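PLAY MATERIALS AND EARLY LEARNING
Handout 4: Describing and Grouping Play Kitchen Items
Instructor: Elie Nimri
Fontana Building, lower seminar room

Read before class. Bring the blank record sheet from Handout 3 and a soft pencil.

4.1 Scope

This unit covers the small goods of the play kitchen: pretend food, dishes, utensils and small appliances. Large furniture (stoves, sinks, shelving units) was treated in Handout 2. Dolls and dress-up clothing come in September with the second half of the sequence.

By the end of the unit you should be able to write a record for a single item, assign the item to a group, and lay out a set for pretend play in a child care room with a stated purpose. The record comes first. Most of the errors in last year's submissions were errors in the record that carried over into the grouping.

4.2 The item record

Each record has the following fields, filled in this order.

Name. Use the plain kitchen word: colander, plate, strawberry, toaster oven. Do not use the name on the box. A seller's "veggie rinse basket" is a colander in our records.

Form. State the outline from above and, where it can be judged, the depth. Round, oval and rectangular cover most cases. "Shallow" means a depth less than one quarter of the longest side.

Color. One main color and at most one secondary. Shade words are limited to pale, medium and dark.

Surface. Smooth, perforated, ribbed, soft, printed. More than one may apply.

Parts. Handles, caps, doors, knobs, lids. Note whether a part moves only after you have moved it yourself.

Real-world counterpart. The object the toy stands for, and whether the toy is smaller than the counterpart, equal to it, or larger.

Leave a field blank if you cannot fill it. A blank is worth more than a guess and is graded that way.

4.3 Groups

We use the Nododum scheme, which has four top-level groups.

Group A, whole foods. The item stands for a food as it is bought or picked: a strawberry, a whole orange, an egg.

Group B, prepared foods. The item stands for a food that has been cut, peeled, cooked or assembled. An orange slice goes here. So does a banana with the peel partly open, even though the same banana with a closed peel belongs in Group A. Stickers and brand marks molded or glued to a food do not change its group.

Group C, containers and tableware. Plates, bowls, cups, bottles, colanders, measuring cups. A condiment bottle is recorded in Group C on the strength of its form. The condiment is entered under "real-world counterpart."

Group D, appliances. Anything whose counterpart uses power or gas. A play toaster oven is in Group D whether or not any of its knobs turn.

Borderline items are common between A and B, and between C and the utensils subgroup C2 (spoons, spatulas, tongs). A measuring cup with a handle remains in C. A ladle goes to C2.

4.4 Reference set

The set used in this unit mixes all four groups. 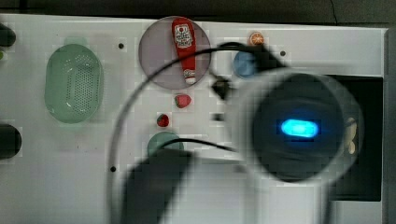

Figure 1. Ketchup bottle across a round plate, with a colander to the left. 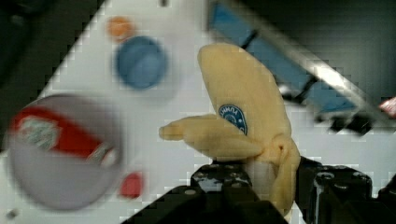

Figure 2. Banana with the peel partly open.

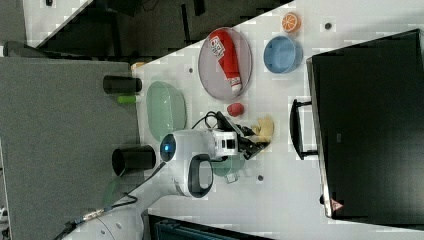

Figure 3. Bowl, plate and bottle at the far side of the table; two black cups lying on their sides.
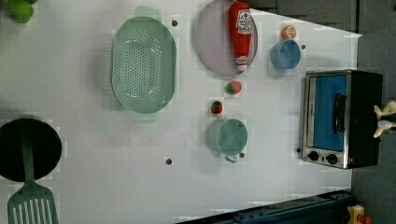
Figure 4. Toaster oven with a blue door.

4.5 Notes on particular items

Colander. The perforations are the defining feature. Where they cannot be made out, an oval vessel is easily recorded as a tray. Compare the green oval piece in Figure 3 with the colander in Figure 4, where the rows of holes are clear. The tab handles at the two ends in Figure 4 should be entered under "parts."

Plate. Color is a frequent source of disagreement between recorders. Pale, thin pieces take on a tint from the lighting and from whatever they stand on. Students have entered plates of this type as gray, lavender and pink. Record what you see under the room light and add the letter U (uncertain) after the color.

Ketchup bottle. Main color red, secondary color white. The label is recorded under "surface" as printed. Transcribe label text only from the item in hand. Do not transcribe from a figure.

Strawberries. The two strawberries in Figure 4 differ in size and in depth of red. They need two separate records. A single record with "quantity 2" is acceptable only for items that match in every field.

Orange. Figure 1 shows a slice with a segmented interior, which places it in Group B. The slice test is the visible interior: segments, seeds or a cut face. An orange piece without a visible interior stays unassigned until it has been turned over.

Banana. Figure 2 is the clearest view of the open peel. One strip stands out to the side, and there is a small blue sticker on the upper part of the fruit. Enter the sticker under "parts." The matte surface is recorded as seen; "soft" as a surface term requires a touch check. With the peel open the outline is irregular, and from farther off the piece may read only as something pale yellow and crumpled.

Toaster oven. Record the door, the handle and the two control knobs as separate parts. The handle in Figure 4 is black and runs across the middle of the door. Orientation on the table is not part of the record.

4.6 Exercises

1. Using Figure 4 only, write complete records for the toaster oven, one strawberry and the colander. Mark every field you had to leave blank.

2. Using Figures 1 and 3, write two independent records for the plate. List the fields where they differ. Do not reconcile them.

3. Assign the banana in Figure 2 to a group and cite the rule in 4.3 that you applied. One sentence.

4. The cups in Figure 3 are on their sides. State which fields of the record are easier to fill for a cup lying down and which are harder. Allow 10 minutes.

5. Propose a layout of the reference set for children aged three to four with one of these purposes: washing fruit, serving a snack, or putting groceries away. Name the items you would remove. A layout that keeps every item needs a written reason.

4.7 Layout principles

Items that are used together are placed within one arm's reach of each other. For washing fruit this means Group A next to the colander, with a plate on the far side of it as the place for finished pieces.

Appliances go at the edge of the table with the door facing the work area. The swing of the door must be kept clear. Measure the swing on the item and write it on the layout sheet.

Keep cups and bowls open side up unless stacking or sorting is the purpose of the session.

Small pieces are checked against the room's choking hazard gauge before any session with children under three. The check is done piece by piece, including loose stickers and caps.

4.8 Records in the course collection

The teaching collection holds 1,160 items, of which 96 are in Group D. Records are kept in Bamov under the course login. Items are stored in Brarell bins by group letter, with C2 in its own bin. Return each piece to the bin matching its record. If the bin and the record disagree, leave the piece in the sorting crate with a paper tag and your initials.

4.9 Submission

Exercises 1 to 3 are due on Thursday, April 15, 2021, at the start of class. Exercises 4 and 5 are completed in the room. Records must be on the printed sheet. Typed lists without the field headings will be returned ungraded.

Reading for next time: Handout 5, sections 5.1 through 5.3 (sets with missing pieces).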